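Bringing Orellana Home
19 March 2022

I promised a few of you an update on the old girl, and I'm sorry it has taken me this long to sit down and write it. Having a senior dog in the house eats up the day in little bites, mostly because I keep stopping to look at her.

For anyone who missed the last post, Orellana is the beagle mix we adopted in November from the county shelter. She came in with more than 30 other dogs from a property out past Brollau, and by the time Edit Fekete called me she was the last of the bunch without a home. Older dogs go last, Edit said, and ones with bad teeth go last of all. Well, I had a soft spot before I even got in the car.

The teeth are done now. Dr. Tang took out three of them and cleaned up the rest, and the bill came to $536, a good deal less than I had braced for. She ate soft food for a while afterward and made it very clear that she would like to go on eating soft food forever. We are negotiating. Some nights she wins.

House training was the part I worried over most - she had lived her whole life outdoors, as far as anyone can tell - but she picked it up from our other dog, Tanimura, just by following him out the door every time he went. He is not a patient animal, but he let her tag along from the first week, and now he waits for her at the bottom of the steps.

Stairs are still hard. My neighbor Meifang Lü lent us a ramp she had built for her own dog, and Orellana will go up it if there is cheese at the top. Down is another matter, so down she gets carried, all stiff legs and dignity. 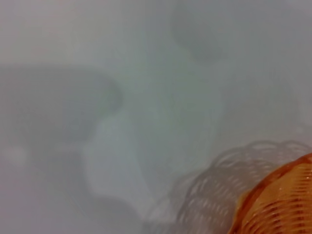 Toys were a mystery to her when she came. She would watch Tanimura throw a rope around the yard and then look at me as if I ought to do something about it. Lately, though, she has started carrying one stuffed rabbit from room to room, very gently, and setting it down wherever she means to nap. I think I'd like to get her a place of her own to keep it, and an orange woven basket with a good thick rim like this one would suit her fine, so long as it's low enough for her to get her nose over.

Edit says the shelter is still full, by the way, and they could use old towels and blankets if you have any in the closet. Washed, please, and no feather fillings. I'm driving a load over myself soon and can pick up from anybody on our side of town, so leave a comment or just catch me on our morning walk. We're slow, you won't have any trouble keeping up.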